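Reviews > Payment Equipment > Card Readers

Naltach Countertop Card Reader Review

I run a small frame shop and switched to the Naltach reader in January, after our old terminal stopped taking chip cards. It takes tap, chip and swipe, and prints receipts from a built-in roll. We bought ours outright for $257 from Zodthorpe, a reseller, and signed up for processing separately.

Setup

It took me 18 minutes from opening the box to running a test sale. The unit needs one outlet and either Wi-Fi or a network cable. I used the cable. The power cord is short, so measure before you pick a spot on the counter.
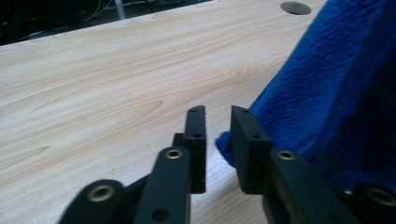
Daily use

Tap payments go through fast and the buttons are big enough to hit without looking. The screen is hard to read in direct sun. Refunds need a manager code every time — fine for a shop with staff, annoying if you work alone. Our largest sale so far was $1,640, and it cleared the same way as the small ones.

The reader stores up to 500 sales if the network goes down. I have only needed that once, and the stored sales posted when the line came back.

Support

I called twice. Fouzia Mughal at Zodthorpe fixed a tax setting over the phone. The second call was about paper jams and ended with a new roll cover in the mail.

Four stars. I would buy it again, with a longer cord.

Irfan Kazmi, 4/12/25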